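Went to the open day at Larnex in Grelport on July 4, 2021. Posting my notes as a thread before I forget most of it.

The lab is two rooms on the second floor. They train robot arms to do small household and shop jobs, and most of the training comes from people doing the job by hand first.

The project I came to see is called Min. It collects recordings of hands. The target for the summer is 1000 good ones per task, and when I visited, the flower task stood at 759.

You sign in, get a sticker, and wait your turn to stand near a table. The wait was 40 minutes for me. Bring water.

Flower task, with the gloves on:

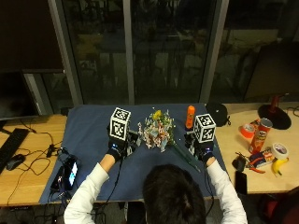
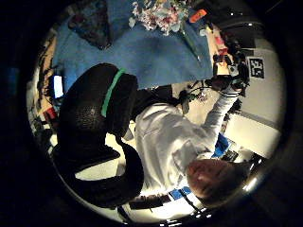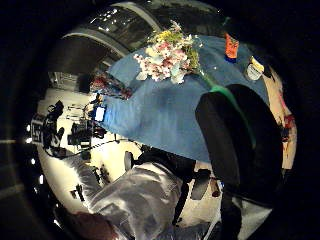
I asked why flowers. The answer was that stems bend and petals come off, and a gripper that can handle a bouquet will have an easier time with a lot of other things.

Second question I asked was how much gets thrown out. In June they recorded 495 takes and kept a little over half. The usual problem is a tracker losing its position partway through – then the whole take goes.

After that they ran Boter, the arm that learns from all this. It was in the other room behind a rope. It picked up a single stem and set it down on the first try, then dropped the second one. They ran it again without any fuss and it dropped that one too.

I liked that they left the failures in. The last demo day I went to was one perfect run and a slideshow.

You can ask to try on the gloves at the end. Mine were a size too big and my hands got warm fast. Doing that for a full shift would be work.

Parking is behind the building – the front lot belongs to the dentist. Next open day isn't set yet, I'll add it to this thread when they post it.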